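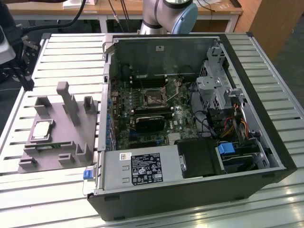

Robot Cell Safety Rules: What I Wrote, What I Changed, and What I'd Still Fix
Term project report, Automation Practice
Submitted 1/10/19

My project this term was the rule sheet for the PC assembly cell in the Sutherland lab. I didn't build the arm or write its motion code (other people in my section did that, and I'm a little jealous). My part was working out how people should behave near it, and how the parts should be treated, and then getting all of that onto paper short enough that somebody would read it before pressing start.

The task in the cell is to put a processor and a memory module into a desktop computer that's lying open on its side on the bench. The arm picks each part from a gray printed fixture plate next to the case and places it on the motherboard. Sounds small, right? It has a lot of ways to go wrong.

Where I started

We had an old lab handout with 47 rules on it. I read the whole thing twice and couldn't remember half of it the next morning. Some of the rules were for a mill we don't have anymore. I also read the general safety material on industrial robots that our course packet points to, plus the manual for Flisteo, the software we use to run the cell. The packet talks a lot about risk assessment, so I did one: I wrote down every step a person does in the cell, then what could hurt the person, then what could hurt the parts. I ended up with 14 steps, and most of the worry sat in just a few of them, mainly loading the plate and reaching into the case when something gets stuck.

The rules for people

My first draft said "be careful around the arm." My instructor circled it and wrote "how?" in the margin, and she had a point! A rule has to say what to do with your hands. The version we use now goes like this:

Press the stop button before any part of you crosses the tape line, even if the arm is sitting still. An arm that isn't moving may just be waiting for its next command.
One person holds the pendant, and that same person does the reaching.
New programs run at 10 percent speed the first time, with the case in position and no parts on the plate.
Long hair tied back, no lanyards, no loose sleeves.
Say "clear" out loud and wait for an answer before restarting.

The last one felt silly for a week and then it was just what we did. I'd keep it over almost anything else on the sheet.

The rules for parts

I had more fun with this section than I expected. An empty CPU socket has the pins right there in the open, and they bend if you so much as look at them wrong. So the lever gets raised by hand before the run, and after that no tools, screws or fingers go over the board. Anything you need to set down goes on the bench, well away from the case.

Hold the processor by its edges and set it in the square recess on the plate. Memory goes in the long slot under it. Ground yourself first (wrist strap, clipped on, every time). The computer has to be unplugged before it comes into the cell, and whoever sets up checks for that even if the last group swears they did it. Cables inside the case get tucked away from where the gripper comes down. I added that one after a Medevow board we were using for practice got dragged sideways by a loose connector. The board was fine. My nerves took longer.

Trying it out

Two lab sections used the sheet in December. Afterward I gave everyone a short quiz on the rules, and the average score was 74 percent, which I was hoping would be higher. The one most people missed was who gets to reach into the case. I think that's on me, as I'd put it near the bottom in a long sentence with two commas too many. It's now second from the top.

We also swapped the paper sign-in for a checklist in Sivora, the form app the department already has. People fill it out faster on a phone, but I noticed they fill it out a bit too fast, like ticking "strap on" while walking over to get the strap. I'd like to go back to paper for the strap and power checks and keep the app for everything else.

Still on my list

The stop button should be reachable from both ends of the bench, and I need to ask for a second one. The tape line needs repainting as a real line. I also never tested the rules with someone who'd had no robot training at all, so a visitor version is still missing. My draft of it is in the shared folder under "visitors," and whoever picks this up next term is welcome to tear it apart.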